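Visit report: Vomance laboratory supplies, open day at the Insaurralde site
2023-09-08

The Insaurralde site opened its ground floor to trade visitors for one day. The program had two parts, a bench area for small-volume liquid handling and a walk through the storage and packing hall. The bench area was the first stop. Colored liquids were in use at a white table, with a clear tube rack near the middle of it. 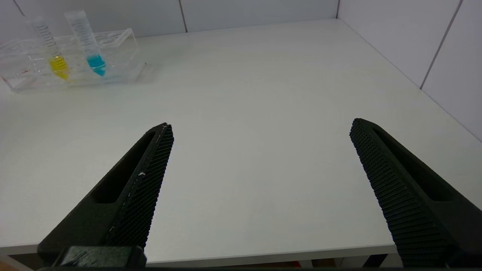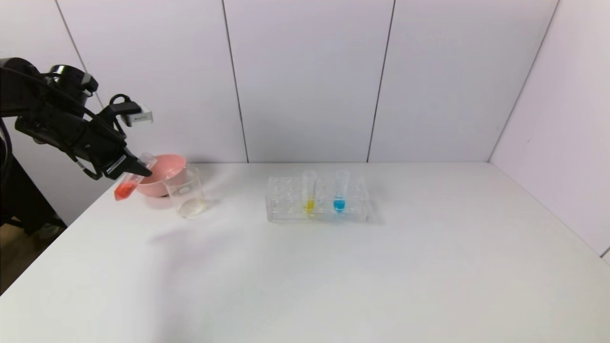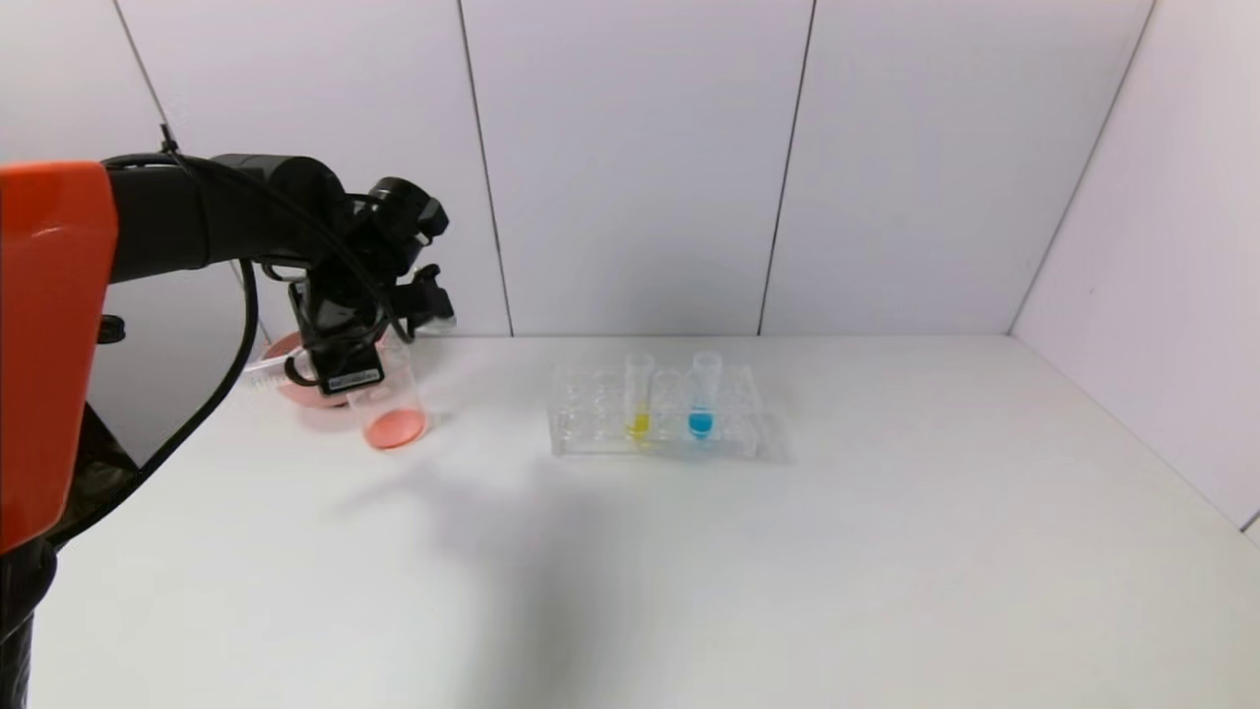
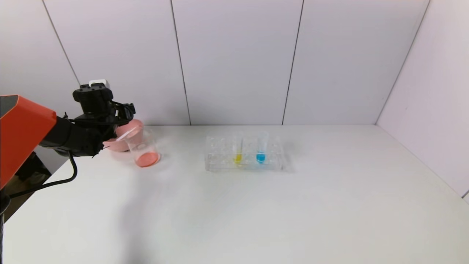
Bench area, white table with the clear tube rack.

Racks. The acrylic type has round holes in the upper deck and an open lower section, so liquid level and color can be read from the side without lifting a tube. Vomance sells it under the Cillar name. Staff gave the maximum wash temperature as 22 degrees below that of the opaque version, which matters to any lab that runs its racks through a machine washer. Alcohol wipes are not recommended on the clear type. The handout did not mention this; it came up when a visitor asked about clouding.

Tubes. Two stood in the rack while the red-orange liquid was being handled, one with a little yellow at the bottom and one with a little blue. Graduated conical tubes are supplied in bags of 500 or cartons of 2,000. Caps are packed separately and have their own order number.

Beaker and bowl. The glass beaker stood next to a pink bowl. A shallow pink-orange layer in a clear beaker is easy to see against a white tabletop, and pale liquids would be harder to judge. We asked for a gray bench mat for comparison, but none was available. Vomance does not stock the bowl and could not give a supplier.

Table. The top is plain and matte. Glare was low across most of the surface, and the tube contents could be read from a normal standing position. The catalog lists the top in white only. A raised rim is planned for November, at extra cost.

Storage and packing hall. Glassware is held on the left side of the aisle and plastics on the right. Beakers are packed in divided cartons from Roliven, with a card sleeve for each piece. The drop test rig was out of service, so the breakage rates in the brochure could not be discussed in any detail. Minimum order for printed cartons is 1,000.

Points to follow up:
- written cleaning instructions for the Cillar rack
- price of the table with raised rim
- whether tubes and caps can be ordered under one number
- sample of the divided carton, small size

Parking is behind the building. Safety glasses were issued at the door and collected again before the packing hall.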